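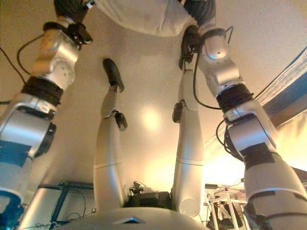
Fig. 4.1 – Dois braços, uma faixa preta em cada um

4. Manta: preparar, dobrar, guardar

Vale para a manta Woldale de franja, tamanho grande e tamanho pequeno. Para as capas de almofada, ver secção 5. Para o edredão Clerenier, manual à parte, não misturar – as lavagens são outras.

Ler tudo antes de abrir o saco. São poucos minutos.

4.1 Material necessário

Superfície limpa, mesa grande ou chão varrido. Chão serve bem, desde que não tenha areia nem migalhas.
Escova macia, de roupa. Nunca a de sapatos.
Saco de algodão Lengyel (vem dentro da caixa, dobrado no fundo, muita gente deita-o fora com o cartão).
Tesoura de pontas redondas, só para a fita da embalagem.
Balança de cozinha, facultativa. Ver 4.6.

4.2 Tirar da embalagem

1. Pousar a caixa com a fita virada para cima.
2. Cortar a fita pelo meio. Lâmina pouco enterrada.
3. Abrir as abas, tirar a folha de papel, tirar o saco interior inteiro. Não puxar a manta pela abertura, a franja prende na aba.
4. Abrir o saco interior na mesa e deixar a manta sair sozinha.
5. Estender. Deixar repousar umas horas, de um dia para o outro se houver tempo.
6. Sacudir de leve, lá fora ou à janela. Larga pêlo nas primeiras vezes, é normal.

NOTA: vincos de embalagem saem com o repouso. Não passar a ferro. Repito isto mais abaixo porque é a primeira causa de reclamação: pêlo queimado fica brilhante e não volta atrás.

ATENÇÃO: saco de plástico fora do alcance de crianças e bichos.

4.3 Verificar antes de usar

1. Passar a mão nas duas faces, no sentido do pêlo e depois ao contrário. Deve mudar de tom conforme o lado para onde se penteia. Não é mancha.
2. Percorrer a bainha toda, de canto a canto.
3. Ver a franja. Fios enrolados, sim. Fios com nó apertado, desfazer com os dedos, sem cortar.
4. Procurar a etiqueta junto à bainha. Não arrancar – é por ela que se confirma o lote se houver troca.
5. Se faltar um pedaço de franja ou a bainha estiver aberta: parar, não lavar, escrever para o apoio (4.9). Manta lavada já não entra na troca.

4.4 Pegar e levantar

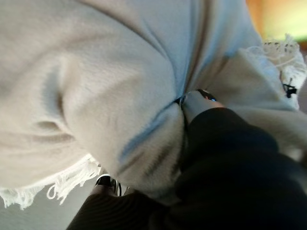

Texto: Irén Nyitrai – revisão: Máté Pap – sábado, 19 de janeiro

Manta apanhada num ponto só: o tecido junta-se todo em pregas grossas nesse ponto e a franja fica pendurada para onde calha. Para mudar de sítio, chega. Para dobrar, não. Quem começa a dobra a partir de uma pegada destas acaba com um rolo torto e a bainha por dentro.

Para mover:

1. Apanhar pelo meio do tecido, longe da franja.
2. Levantar devagar. Se pesar de um lado, pousar e apanhar outra vez.
3. Pousar por inteiro antes de largar. Largar de alto espalha a franja por baixo da manta e depois é preciso procurá-la.

Para esticar:

1. Encontrar um canto. Seguir a bainha com os dedos, não adivinhar.
2. Seguir a mesma bainha até ao canto seguinte. Agora há dois cantos na mão.
3. Afastar até a bainha ficar direita. Sem força.
4. Pousar essa bainha na superfície, depois deixar cair o resto do pano a partir dela.
5. Alisar do centro para fora, com a palma.

CUIDADO: nunca puxar pelos fios da franja. Nunca levantar pela etiqueta. A costura da etiqueta segura a etiqueta, não segura a manta.

NOTA: numa manta clara amontoada as dobras fazem sombra funda e parece haver sujidade onde não há. Esticar primeiro, julgar depois.

4.5 Dobrar

Há dois métodos. O A é para prateleira, o B para sofá ou pé da cama.

Método A (prateleira)

1. Manta estendida, face mais macia para cima.
2. Pentear a franja para fora com os dedos. Toda.
3. Levar um lado sem franja ao outro lado sem franja. Acertar os cantos antes de alisar.
4. Outra vez ao meio, no mesmo sentido. Fica uma tira comprida com franja nas pontas.
5. Meter cada ponta de franja para dentro, uma mão travessa chega.
6. Dobrar a tira em três. Primeiro um terço, depois o outro por cima.
7. Carregar com as duas mãos abertas para sair o ar. Sem joelhos em cima, por favor.
8. Etiqueta virada para a frente, se der. Ajuda a saber qual é qual na pilha.

Se ao passo 6 sair torto, desfazer só até ao passo 3. Não é preciso recomeçar do zero.

Método B (à vista)

1. Passos 1 a 3 do método A.
2. Dobrar em três no mesmo sentido, mais solta.
3. Deitar sobre o braço ou as costas do sofá. Franja para a frente, pendurada.
4. Pentear a franja com os dedos abertos, de cima para baixo.
5. Puxar o tecido um bocadinho de cada lado para não ficar teso.

NOTA do Khairul Sumampouw, montagem de loja: no método B nunca fica igual duas vezes. Deixar estar. Mexer muito só levanta pêlo.

4.6 Peso e prateleira

Tamanho grande, já no saco Lengyel: 2.380 g. Tamanho pequeno: cerca de 1.122 g, sem saco. Pesar só se houver dúvida sobre o tamanho recebido, ou para os portes.

Na prateleira Henda, no máximo 2 grandes por nível, uma sobre a outra. Mais que isso esmaga o pêlo da de baixo e a marca demora a sair. As pequenas podem ir por cima das grandes, o contrário não.

1. Limpar o nível com pano seco.
2. Grande em baixo, dobra redonda para fora, pontas para dentro.
3. Franja toda recolhida. Fio solto prende na calha quando se puxa a prateleira.
4. Deixar folga em cima, a altura de um punho.

CUIDADO: prateleira com verniz fresco ou tinta ainda a cheirar – esperar. O tecido apanha o cheiro e não larga.

4.7 Lavar

Primeira lavagem sozinha. Depois, com roupa de cor parecida e sem fechos de correr.

1. Sacudir lá fora.
2. Atar a franja em molhos frouxos, com fita de algodão. Quatro ou cinco molhos por lado, nada de elásticos.
3. Virar a manta com a face mais macia para dentro e meter no tambor sem calcar. Tambor meio cheio, não mais.
4. Programa delicado, água fria, detergente líquido, pouco.
5. Sem amaciador. Sem lixívia.
6. Centrifugação baixa.
7. Tirar logo que acabe. Se ficar no tambor a noite toda, fica o cheiro.
8. Soltar os molhos ainda com a franja húmida e separar os fios com os dedos.
9. Secar na horizontal, à sombra, sobre estendal aberto. Virar a meio.

Não passar a ferro. Nem com pano por cima. Nem "só a bainha".

Máquina de secar: não. Se já foi, escovar quando arrefecer e ver 4.8.

NOTA: nódoa pequena resolve-se sem lavar tudo. Pano branco húmido, toques, de fora para dentro, secar ao ar. Gordura: um nada de detergente da loiça no pano, depois pano só com água. Não esfregar, esfregar faz borboto e o borboto fica.

4.8 Problemas correntes

Pêlo colado ou achatado
Escovar a seco, escova macia, sempre para o mesmo lado. Depois sacudir. Se for de prateleira, estender uma noite e só então escovar.

Franja embaraçada
Começar pelas pontas, subir aos poucos. Trabalhar com a manta pousada, não pendurada. Nó que não cede: humedecer, esperar, tentar outra vez. Cortar só em último caso e só o fio solto.

Fio puxado na bainha
Não cortar. Esticar o tecido de leve para os dois lados, costuma entrar. Se não entrar, passar o fio para o avesso com uma agulha sem bico.

Larga pêlo na roupa
Passa depois de 2 lavagens. Se continuar, verificar a centrifugação, está quase sempre alta demais.

Dobra não fecha direita
Os cantos não estavam acertados no passo 3. Ou a superfície é pequena e o pano escorrega para fora – usar o chão.

Tom diferente de um lado
Sentido do pêlo. Pentear com a mão e comparar. Se mesmo assim for diferente, fotografar à luz do dia, manta esticada, e enviar.

Cheiro a fechado
Arejar, à sombra, um dia seco. Nada de perfumes nem sprays por cima do tecido.

4.9 Guardar por muito tempo

1. Lavar e secar mesmo bem. Húmida por dentro não se nota por fora, apalpar as dobras grossas e a bainha.
2. Dobrar pelo método A.
3. Meter no saco de algodão, abertura para cima, sem apertar o cordão até ao fim.
4. Guardar em sítio seco. Não encostar a parede exterior.
5. Em agosto, ou quando calhar a meio do verão, tirar, estender uma tarde, dobrar por linhas diferentes e tornar a guradar. Sempre nas mesmas linhas, o vinco fica.

ATENÇÃO: sacos de vácuo não. Poupam espaço e estragam o pêlo, já tivemos várias devolvidas assim e nenhuma foi aceite.

Apoio: indicar tamanho, lote da etiqueta e loja. Trocas com Zoltán Szabó, peças em falta (saco, fita) com Kristóf Somogyi. Enviar fotografia da manta esticada e outra da etiqueta, perto. Amontoada não se vê o defeito e temos de pedir outra.

Continua na secção 5, Capas de almofada. O esquema das dobras sai na próxima versão, por agora seguir o texo do 4.5.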